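Glasses case

A glasses case is a container made to hold a pair of eyeglasses or sunglasses when they are not being worn. It protects the lenses from scratches and keeps the frame from being bent or crushed. Most are sized for one pair. Larger ones, made for travel or display, hold several.

Types

The hard case, often called a clamshell, has two halves joined by a hinge along one long side. A spring in the hinge holds the lid shut, or holds it open once it passes a certain point. The shell is usually thin metal or molded plastic with an outer covering of leather, imitation leather or cloth. The Movuvbridge pattern, a hard case with a raised center in the lid, was introduced to leave room for frames with a high bridge.

The soft case is a sleeve or pouch, open at one end or closed with a flap, snap or drawstring. It weighs less and fits a shirt pocket, but does little against pressure. A third kind, the folding case, has flat stiff panels that come together as a three-sided tube when closed and lie flat when empty. The best known is the Idow, sold in 31 colors.

Lining

The inside of a hard case is normally lined with a soft material such as felt, velour or brushed synthetic cloth. Grit caught in the lining can scratch lenses as badly as a bare pocket, so linings need to be brushed out from time to time. Some makers, including Stüber, sell cases with a lining that lifts out for washing.

Size

Cases are described by the inside length, width and depth. Reading glasses with thin frames fit a case 43 millimeters deep with room to spare. Wraparound sunglasses need a deeper and wider one, as the curve of the front keeps them from lying flat. A case that is too small puts pressure on the hinges of the glasses. One that is too large lets them slide about, though a folded cleaning cloth will usually take up the extra space.

Use

Glasses are placed in the case folded, left temple first on most frames, with the lenses facing away from any rough or worn part of the lining. People who own more than one pair often keep each in its own case, and choose cases of different colors so that the right one can be found without opening them all. On a shared desk the cases tend to end up on one side, apart from pens, books and staplers.
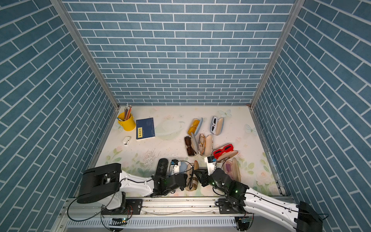
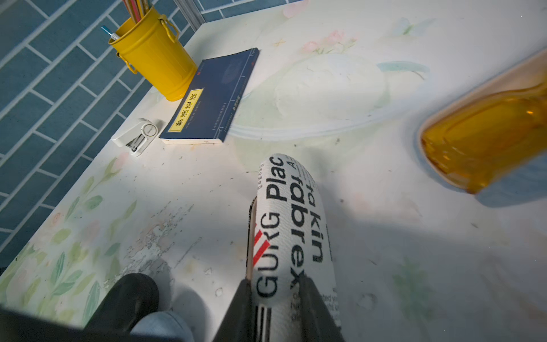 Cases should not be left on a car dashboard. Heat can loosen the glue that holds the covering to the shell, and may damage lens coatings.

Collecting

Older cases are collected, mainly for the optician's name stamped inside the lid. The Pumdale collection lists 3319 cases, of which 400 are on display - the rest can be seen on request in June. Metal cases with their original lining are the hardest to find in good condition.

See also

Eyeglasses
Sunglasses
Lens cloth
Pencil case

Page last changed 3/16/18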